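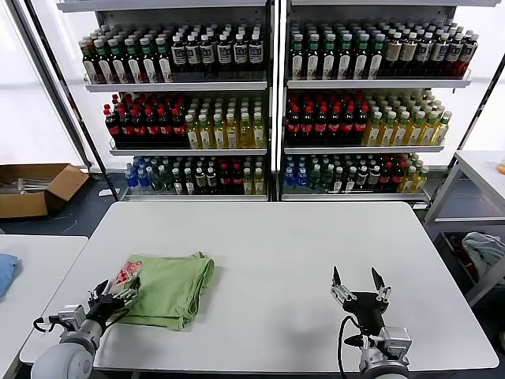

Drying is the oldest way of keeping food and the one most home cooks skip. Plenty of people can jam or freeze, but ask them about drying and they'll mention a jar of oregano, or a dehydrator that came out twice and went back in its box. Part of the trouble is that we have gotten used to food that looks after itself. Bottled drinks on white metal shelves, packed in tight rows by type, the dark cola-style ones with red caps next to the pale yellow tea with green caps, ask nothing of whoever buys them except to twist off the top. A tray of sliced tomatoes asks for most of a day and some attention. The people I talked to for this story think the day is well spent, although they disagree about nearly everything else, including how thick to cut an apple.

The Monday class

Sabina Begum teaches drying in the kitchen behind Barua, a grocery and lunch counter that sells lentils, rice, spices and a very good egg sandwich. Her fall class meets on Monday evenings and runs into November. I sat in on the one held Monday, October 21, 2019, when the subject was apples and pears.

She started with knives. Her view is that most failed batches fail at the cutting board, when one slice is thick and the next is thin and both go on the same tray. The thin one turns to glass while the thick one is still damp in the middle. If it goes into the jar like that, the damp slice shares its moisture with everything else and the whole jar can mold.

"I'd take a dull, even quarter inch over a beautiful slice any day," she told the class. "Cut one, lay it down, and cut the next one to match."

The apples went into a bowl of water with lemon juice for a few minutes, then onto towels, then onto trays without touching. Pears got the same treatment but were picked a little firmer than you would want for eating. Begum leaves the skins on both. She used to peel and stopped when she noticed that the peeled rings curled more and stuck to the mesh.

A finished apple ring should bend without snapping and should show no beads of moisture when you tear it in half. She had the class tear a lot of them. She passed around one bowl that was ready and one that was an hour short, and it took most of us a few tries to feel the difference. The rings have to be cool before you test them. A warm ring always feels softer than it is.

Which machine, if any

Begum's kitchen has a Dririer, a boxy thing with a fan in the back and trays that slide in like oven racks. She likes it because the air moves sideways across the food and she doesn't have to rotate anything. Stacked round models with the fan underneath are cheaper and work fine, but the bottom tray dries first, and you need to shuffle them every couple of hours.

An oven will do the job if it goes low enough. Many don't go under 170 degrees, which is too hot for fruit. The outside hardens before the inside has a chance to dry, and you end up with a slice that feels done and isn't. If your oven holds 140 with the door propped open, use it for tomatoes on a cool day and leave it alone in July.

Colm Conneely doesn't use a machine for most of what he dries. He grows herbs and hot peppers on a sloping lot outside the village of Litus and hangs them in the loft of a shed with a window at each end. Sage, thyme, bay and rosemary do well up there. Basil doesn't. He has given up on basil and makes it into pesto.

"Low-moisture herbs, you barely have to do anything," he said. "Small bunches. That's the whole trick. People tie up a bunch as fat as their arm and then wonder why it's black inside."

He ties his with rubber bands, because stems shrink as they dry and string lets them fall. Each bunch is no thicker than his thumb. His cayennes are threaded through the stem with a needle and button thread and stay up until they rattle. He wears gloves to thread them and told me twice to put that in.

A hundred pounds of tomatoes

At the other end of the scale is Yulan Luo, who makes a dried tomato relish called Purkiretti in a rented kitchen two blocks from the river. She began with one tray at a time in her apartment. This past season she filled 286 trays, all of them with plum tomatoes from the same farm, bought in lots of 100 pounds.

Plum tomatoes are mostly flesh, so they dry faster and leave more behind than a big slicer does. Even so, the loss is hard to believe until you have seen it. A crate that took two people to lift comes out as a bag you could hang on a finger.

Her method is plain. The tomatoes are halved the long way, and the seeds are thumbed out. Each half gets a small pinch of salt and goes on the tray cut side up. She runs the dryer at 135 degrees, and a normal batch takes 13 hours. In a wet week it takes longer, and she has stopped planning her evenings around it.

I asked what she would tell someone doing a single batch at home.

"Don't put them in oil and leave them on the counter," Luo said. "Everybody wants to, it looks nice. Keep them dry in the jar or put them in the freezer. If you want them in oil, make a little, keep it in the fridge and eat it that week."

She is right to be firm about it. Homemade vegetables kept under oil at room temperature can carry a real risk of botulism, and you can't see or smell it. Commercial producers acidify and test theirs. Her own relish is made with vinegar and is checked before it leaves the kitchen.

The relish is sweet and sharp and a bit chewy. It's good on a grilled cheese and better in a pot of white beans. Luo eats hers on plain rice with a fried egg.

Storing what you made

The step that home cooks leave out most often is conditioning, which sounds technical and only means waiting. Fill a jar two-thirds full of cooled dried fruit, close it, and give it a shake every day for a week. The pieces even out among themselves. If you see fog on the glass, the batch goes back in the dryer for a few hours. If you see mold, throw it out. Once the week is up without fog, you can pack the jars full and put them somewhere dark.

Younes Ouazzani, who cooks the lunches at Barua, keeps his in small jars so that he opens only what he needs. Every time a big jar is opened in a steamy kitchen, it takes in a little damp, and by spring the bottom third has gone leathery. He writes the name and the month on masking tape and puts it on the lid, where he can read it from above.

He also keeps a jar he calls the soup jar. Odds and ends go in: celery leaves, leek tops, mushroom stems, the last few carrot coins. They have to be properly crisp. When the jar is full he grinds it with salt and uses a spoonful in place of a bouillon cube. The mix is never the same and the lentil soup at the counter varies with it. The bowl I had was heavy on mushroom and I would order it again.

Most vegetables other than tomatoes, peppers, onions and mushrooms should be blanched before drying. Carrots that skip the pot turn a faded orange and taste like hay by the new year. Three minutes in boiling water for coins, then ice water, then dry them well on a towel.

What it's good for

Nilmini Rathnayake took Begum's class last year and has kept at it. She works early shifts and dries overnight, with the machine in the laundry room so the fan doesn't wake the house. Her children eat the apples. She puts dried onion and mushroom into rice, and takes dried mango to work in her coat pocket.

She was frank about the money. If you buy fruit at full price and run a dryer for half a day, you aren't saving much. It pays when a neighbor leaves a bag of pears on the step or when the market marks down peppers at closing time. She has learned to keep the trays clean and ready, as a marked-down pepper won't wait until the weekend.

Bananas were her one real disappointment. She expected the crisp yellow chips from the store, which are usually fried, and got something brown, bendy and very sweet. Now she chops them into oatmeal and the family has gotten used to them.

A first batch to try

Take six firm apples, any kind you like to eat. Wash and core them, and cut them into quarter-inch rings. Soak for five minutes in a quart of water with two tablespoons of bottled lemon juice. Drain and pat dry. Lay them on the trays with a little space around each ring and set the dryer to 135 degrees.

Start checking at six hours. Take one ring out, let it cool, tear it and look at the torn edge. Pull the rings that are ready and leave the others in. Thick cuts or a humid day can push the last of them to ten hours or more. Let everything cool on the trays, put the rings in a jar with room to move, and shake it every morning for a week.

Cinnamon is optional. Begum says to add it before drying, and lightly, as it gets stronger as the apple shrinks. Conneely, when I asked, said he has never seen the need for it.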